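Library > Learning Systems in Practice > Part Two: Examples > Chapter 4

Reading time: 12 minutes

Chapter 4
What a Demonstration Is Worth

Most books on robot learning begin this subject with a number. The Strickland collection, which we will lean on for much of Part Two, has one too: 2,303 recorded episodes of two arms handling small household objects on a table. The figure appears in every talk given about it, usually on the second slide, and audiences nod at it. I would ask you to hold off nodding until the end of the chapter.

A count of episodes tells you how often someone pressed record. It says very little about how many different situations the learner met. An operator who picks up the same can from the same spot forty times has added forty to the total and, for most purposes, one to the learner's experience. The usual remedy is to divide the table into cells and require that objects be started in different ones. Blue tape on brown paper is cheap and does the job tolerably well, provided somebody writes down which cell was used.

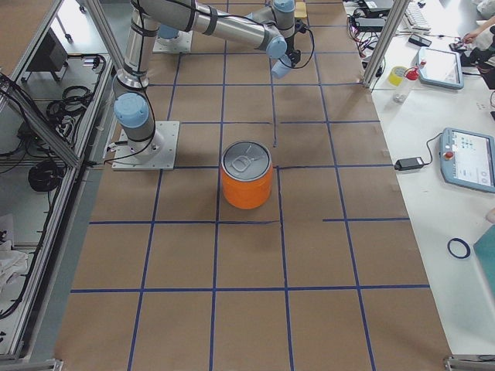
4.1 The grid and its flattering effect

Tape has a way of making a bench look like an experiment. Once the lines are down, it is tempting to say that the workspace has been "covered" when each cell has held an object at least once. Covered by what, though? A can standing upright and the same can on its side ask for quite different grasps, and a record sheet with one box per cell can't tell them apart. Leif Haugen, who drew up the Strickland sheets, added a column for pose in February, well after collection had started. By then 1,585 episodes had been logged without it. They are still in the total.

The same trouble turns up with the choice of objects. A cup that tapers will roll in a curve if it's nudged, and the operator soon learns to come at it from the side that gives the least bother. The learner is then shown a preference that belongs to the operator and has no way of knowing it.

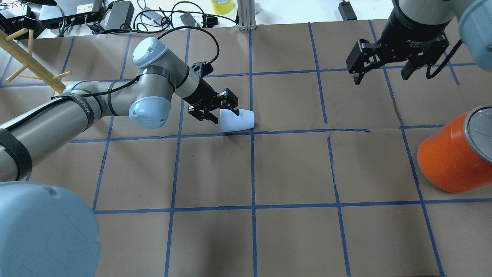
Chrysanthi Athanasiadis calls these "courtesy grasps," and in her review of the Nutumitz sessions she argued that they should be tagged and down-weighted. I am not convinced they can be tagged reliably. Two annotators given the same 12 episodes disagreed over most of them, and both had good reasons. What can be done is to rotate operators, and to make them start from positions they didn't pick. Neither practice is popular, and both slow the work down.

Then there is the bench itself. Paper creases, tape frays and lifts, and a strip that was straight in the morning may be a twisted cord by the time the arms are parked. People barely notice. A wrist camera passes over every ragged end at close range, and a model trained on its pictures is free to use any of them as a landmark. 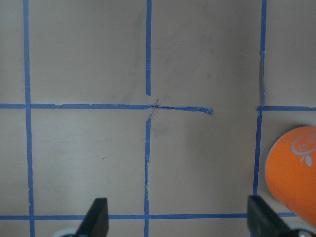 Whether it does so is a question you can test, and it's odd how seldom anyone bothers. Re-tape the grid a few centimetres over, leave everything else alone, and run the trained policy again. If the success rate falls, some part of what looked like skill was a memory of the tape. The Flasberg group reports its results both ways, and the second figure is always the less cheerful one. Estora's guidelines for collectors recommend replacing worn strips promptly, which keeps the bench tidy and, to my mind, makes the problem harder to spot.

You may object that a large enough collection washes all of this out. Perhaps it does. The claim is made often and I have yet to see it made with the sheets attached. Before reading Section 4.2, find the documentation for any public set of demonstrations and look for three entries: who operated the arms, how starting positions were chosen, and what was thrown away. Keep a note of whichever ones are missing, as you will need it for the exercise on discarded episodes.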